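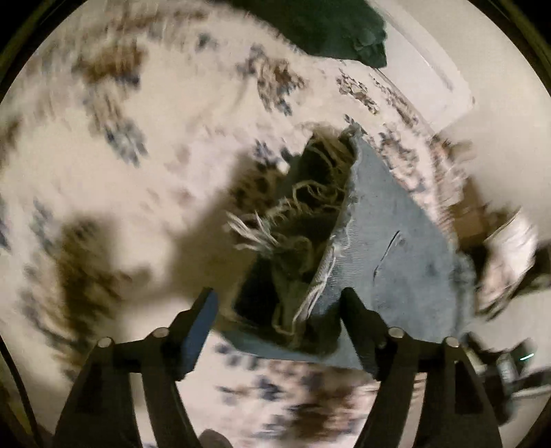

Posted in December by Sabina Hrnčiar

We need people for our open day, and if you've ever wanted to boss a gripper around for an afternoon, please keep reading!

I run visitor days at Workitthorpe, the upstairs workshop at Kuruc (the old building in Custthorpe, green door, terrible parking). My group teaches machines to handle cloth. Clothes are miserable to pick up if you don't have fingertips, and old denim is my personal favorite, all those frayed edges and threads going everywhere. Visitors love it. They also all want a turn, so I can't do this alone.

I'm looking for 5 demo hosts and up to 40 participants.

Hosts first. You'd stand at one of our stations, show people how to hold the two-finger gripper, let them pick a piece of clothing up off the rug and put it down again, and chat. You don't need a technical background. Last year Radoslava Beneš came to us straight from a bakery counter and she was the best host we had (she's running the host training this time, so be nice to her). The training is one evening, 5 to 8 p.m., with soup. You do need to be okay with kneeling and bending, and with repeating yourself a lot. Hosts are paid for the training and the day, at the normal Kuruc hourly rate, and I'll send you the rate sheet when you write.

Participants, you come for 2 hours. You'll get a short talk from Miloslav Lukáč, then you try the grippers yourselves while we record how you do it. The recordings go into our Brakance project, and there's a consent form to sign at the door. Please read it, and ask me about anything that bugs you. Participants aren't paid, but there's cake, and we cover your bus fare. Left-handers, I would love more of you! We had hardly any last time.

Bring an old pair of jeans or a shirt you don't mind seeing yanked around. Holes are fine. Please wash it first.

Minimum age is 16. The elevator works again, so the upstairs is reachable for everyone.

To sign up, write to me or to Anežka Baláž at the Kuruc front desk, and say whether you want to host or take part, plus mornings or afternoons. For hosts I'd also like a couple of lines on why. No résumé, please, I won't read it.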